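How to Release Your First Single on Your Own

Start with the finished mix. Export it as a WAV file and leave some headroom for mastering. I sent mine to Skundard in June and had the master back before the artwork was done.

Listen to the master on headphones, in a car and on a phone speaker. Write down anything that bothers you and ask for one round of changes.
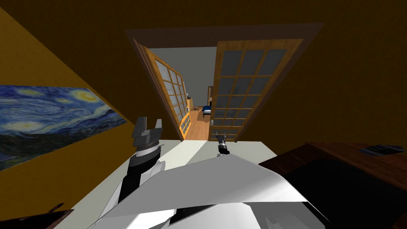

Gediminas Lill wrote in to say he skips the car and checks in mono first, as his vocals used to vanish there. Fair point. Add mono to the list.

Next, settle the songwriting splits. Do it in writing, even with friends — a short email that everyone answers is enough to start with. List each writer's legal name and share.

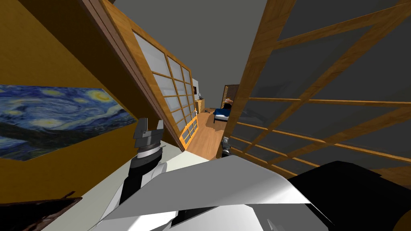
The shares have to add up to 100 percent, and the producer counts as a writer only if you agreed on that.

Steps for the upload

1. Pick a distributor. I used Plikgate for this single and Paju for the one before.

2. Enter the title and artist name exactly as they appear on the cover. Put featured artists in their own field.
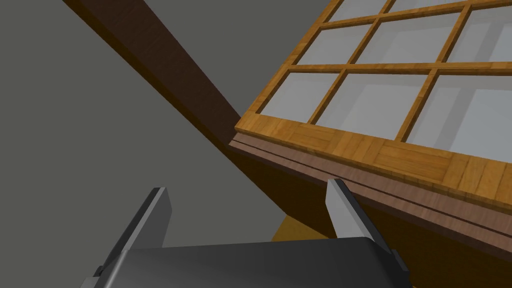
3. Set the release date at least four weeks out. Playlist pitches need that time.

4. Save the ISRC code somewhere safe. You will need it again for the video and for any album version.

On release day, post the link early and answer comments. My song "Grendau" had 203 streams in its first week and 86 saves by the end of the second.

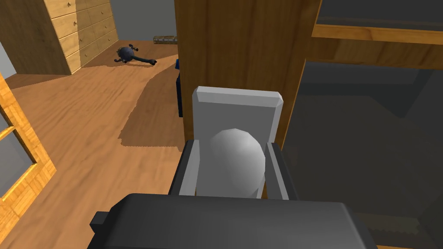

Gripper holding a white egg-shaped object, with a wooden cabinet panel behind

Check your royalty statement after the first full month and compare it with your splits email before you pay anyone.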